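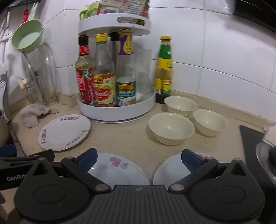 Chapter 3
Plates, Bowls and the Counter They Land On

Opening

Most kitchens don't run out of space. They run out of counter. Different problem, different fix, and the reason this chapter comes before the one on cupboards.

Think of the counter as a waiting room. Clean plates wait for the cupboard. Bowls wait for supper. Bottles wait for the next pan of something, and if they're used every day they stop waiting and simply move in. Fine. A bottle of vinegar used twice a day has earned its spot. A plate hasn't. A plate is passing through.

Students on placement tend to start with the cupboards, because cupboards have doors and doors feel like work. Don't. Start with what's out. Chaimae Salem, whose notes from the Larnari flats are used all through this book, wrote one line at the top of every visit sheet: what is out, and who put it there. The second half matters more then you'd think. A bowl left by a cook and a bowl left by a teenager are two different bowls.

What you'll cover

Sorting tableware by use before sorting by shape
Stacking mixed plates, flat and scalloped, without chipping rims
Where the daily bottles go, and when a turning caddy earns its footprint
Cleaning the back edge, where tile meets stone
Talking to the household about what they'd rather keep out

Words to know

Landing zone — the stretch of counter where clean dishes get put down first.
Standing stock — bottles, jars and packets that live on the counter full time.
Odd set — plates that don't match and never will. Most homes have one. Treat it as a set anyway.
Foot ring — the raised circle under a plate. Rough ones scratch whatever is stacked below.
Back edge — the last few inches of counter before the wall. Collects everything.

3.1 The odd set

Textbook pictures used to show twelve matching plates. Real kitchens don't have twelve matching plates. They have a couple from a wedding, a few from a market, one that came home with leftovers on it and was never claimed. Flowers on nearly all of them, for some reason, in nearly the same pink.

So sorting by pattern is a trap. Two plates can both carry pink blossom and have different depths, different rims, different weights. Pile them by pattern and the stack rocks. Sort by shape once you know the use: flat with flat, recessed with recessed, widest at the bottom. Scalloped rims go on top or in their own short pile. The high points of the rim take the knocks.

Spread the plates out first. One layer, nothing overlapping if the counter allows it. Looks like more mess, and the household may say so. Tell them it's for a few minutes and mean it. 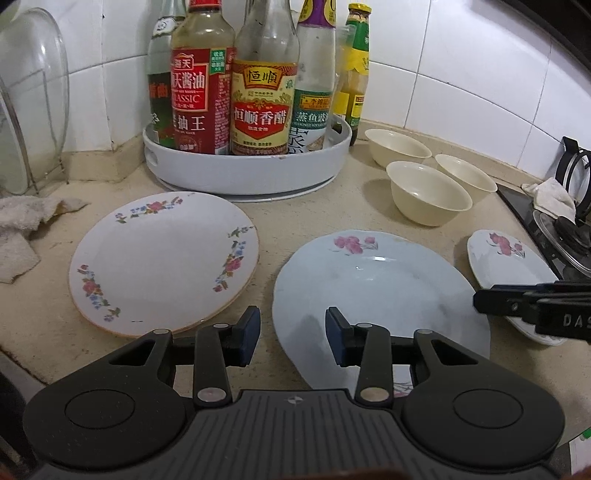
Figure 3.2 Floral plates laid out on a speckled counter. Compare the plain round rim on the left with the scalloped one in the center.

Look at the rims now, while you can see them. Worn marks along an edge tell you to slow down. Run a thumb around gently. A dull worn patch is only wear and the plate goes back in use. A sharp spot is a chip and the plate comes out of the eating stack, whatever it meant to somebody's aunt. It can sit under a plant. Ask before you move it there.

Then turn each one over. Check the foot ring. If it's rough, a sheet of paper towel goes between it and the plate underneath. Cheap, ugly, works.

3.2 Bowls

Short section, because bowls are easy. They nest or they don't. Same shape, same color, different sizes: largest down, smallest in. Keep the pile low enough to lift with one hand. Tall piles of bowls get left on the counter, since nobody wants to raise them to a shelf.

Empty bowls parked in front of bottles are a warning sign. Somebody reaches over them every single time they cook. Move the bowls, leave the bottles.

3.3 Standing stock

A two-tier turning caddy takes up a small circle and holds a lot. Tall bottles below, packets and short tubs above. Heavy things low so it turns without tipping. Wipe under it weekly — lift the whole thing, don't spin it and wipe round the side. Oil runs down bottles and the ring it leaves is stubborn.

Brahim Bouzid, reviewing this chapter, wanted it said plainly that a caddy is not storage for bags. A plastic bag stuffed in behind the bottles catches as it turns. Bags go in a drawer. Said.

Lids are the other nuisance. A glass lid stands up fine in a wire rack, knob facing out so you can grab it. Ladles and strainers hang. Cloths hang as well, spread open, they dont dry in a heap.

3.4 The back edge

Light tile hides nothing and thin grout hides less. Warm water, a little dish soap, an old toothbrush for the corners. Raised corners and ledges brown along their edges first, so do those before the open stretch. Leave acid cleaners alone until you know what the stone is; vinegar can dull some kinds, and the dull patch stays.

Work from the wall forward. Dry as you go. Plates go back last, or preferably into the cupboard, see Chapter 4.

Before you read on

Go to your own kitchen at supper time on Thursday, before anyone tidies. Write down everything on the counter and who left it. Mark each item S for standing stock or P for passing through. Bring the sheet to class. Do not clean first.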